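How do I get people to come to lunch-and-learns without making it weird?

Posted in: Workplace Wellbeing > Programs and Benefits
Asked by Mansa Antwi, Kallotville

Hi all! I've been lurking on this board for a while and I finally have something to ask. I do HR for a company with 1,072 people spread over two sites, one here in Kallotville and a smaller one out in Ellden, and when I say "I do HR" I mean I'm the one who does the parts that don't have anybody's name on them. Last year that came to include the wellness sessions. We have a lunch-and-learn every month on something like sleep, debt, caring for an older parent, that kind of thing. Our benefits provider sends a speaker and we put out sandwiches.

My trouble is the turnout. The last one was on stress, and 11 people came, and I'm counting myself and the speaker in that. It was a good session! She was funny, she kept it short, and the people who came stayed behind to talk to her. But my director saw the number and asked me whether we should "pause the series," and we all know what pause means. 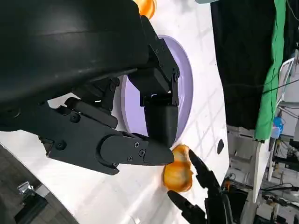
Page last changed: April 18, 2019

What I've tried so far: an all-staff email the week before, a reminder the morning of, posters by the elevators, and a calendar invite (which a bunch of people declined with no comment, and that stung a little). I asked a few folks in the hallway why they didn't come. One told me she thought it was only for people who "had a problem." Another said his supervisor would notice he was gone. A couple said they didn't know it was happening, even with the posters, the email and the invite.

So I guess I have two things I'd love help with. Is there a way to talk about these so they don't sound like you're admitting something by walking in? And what do I tell my director about the number? I don't want to lose this. I'd also take any ideas for Ellden, where they work shifts and lunch isn't really a thing they all have at once.

Thanks in advance, and sorry this got long.

3 replies

From: nightdesk_dora

Oh boy, the stress one. We had the exact same thing. I ran these for a hospital billing office for years and anything with "stress" or "anxiety" or "coping" in the title was a ghost town. It's the title! People read the poster while they're standing next to a coworker and they're already deciding how they'd look going in.

What worked for us was giving it a name that's about a situation. "Managing Stress" became "When your inbox wins." Same speaker, same slides, and I had to go find more chairs. "Family Conflict" became "Surviving the holidays with your in-laws" and people were joking about it for a week beforehand — which is free advertising, when you think about it. You can be a little silly in the title even if the talk is serious. Just run it by the speaker first, because I had one who was not pleased with me.

The supervisor thing is harder, and I don't think you can fix it with a poster. Go see the supervisors before you send anything to staff. I used to catch them at the end of their own meeting, five minutes, and ask each one to forward the invite to their team with one line in their own words. Even "I'm going to this, come along if you're free" makes a big difference. If the boss forwards it, you're not sneaking off. And if one or two supervisors will sit in the room, even better, but have them sit in the back and please ask them not to take notes. (I had one take notes. Everybody clammed up.)

Also, and I know this sounds petty, check where the room is. Ours was right across from the HR office, so of course nobody wanted to be seen going in. We moved to a corner of the break room and you could wander in with your lunch and leave whenever.

About your 11: that isn't a terrible number for a session on stress! If they stayed to talk afterward, tell your director that part. Ask the speaker to pass out a card at the end with one line on it, something like "What will you do differently?" No names. Read three of those out loud to a director and the head count stops being the only thing on the table. I'd pick them ahead of time, though, since you'll always get one that says "eat more sandwiches."

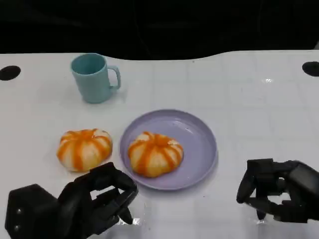 A bun and a mug on a white table

One more thing and then I'll stop. Don't do it every month. I know it feels like cutting back, but every month turns into wallpaper. We went to one every other month and put the extra effort into the invitation, and I was a much nicer person to work with.

From: Tomwells

Free food. Real food, hot if you can get it. That's it, that's the answer

From: Pru in Mirnen

I'd like to add something for the shift site, as that's my whole life. I look after three plants and lunch-and-learns do not work on a floor. I wish I'd given up on them sooner. You can't pull a line down for an hour, and the people who most need to hear it are on nights anyhow.

We do 15 minutes at shift change. The outgoing crew gets it at the end of their shift and the incoming crew at the start, so the speaker gives it twice. It has to be paid time, both ends. If it isn't paid, don't bother, they'll be in the parking lot before you've said good morning. I had to argue for that and what finally got me a yes was asking for one try at one plant, with the date already picked. Much easier for a manager to say yes to one Tuesday than to a Program.

Keep it to one topic and one phone number. I mean it about the one number. Our provider kept sending flyers with every service they offer, in tiny print, and they all ended up in the trash can by the time clock. Now we hand out a wallet card with the number, the hours, and the word CONFIDENTIAL, and I've seen those cards tucked in lockers months later. Have the speaker spend a minute saying exactly what confidential means, too: what the company gets told and what it doesn't. On my floors that's the only question they ever have, and they won't ask it out loud, so just answer it.

I'd gently disagree with Dora on the funny titles, at least out at Ellden. I tried one and a guy who'd just been through a bad divorce told me later that he figured it wasn't serious, so he skipped it. It probably depends on the crowd. You could ask a couple of people there what they'd call it.

For your director, I would look at whether calls to the benefit line go up in the few weeks after a session. Your provider should be able to give you totals with no names attached. If they tell you the site is too small to report on without giving somebody away, take that as a good sign about them and ask for both sites together. And don't compare yourself to the full 1,072. Compare to how many could have come that day, with who was on shift and who was on vacation taken out.

From: Mansa Antwi

Thank you both so much (and you too, Tomwells, I did put in for a hot lunch!). I'm going to talk to supervisors first and ask our provider about those totals — I had no idea I could get them. Pru, I've emailed the Ellden manager about one try at shift change. He wrote back "maybe," and from him that's pretty good. I'll come back and post when I have a date.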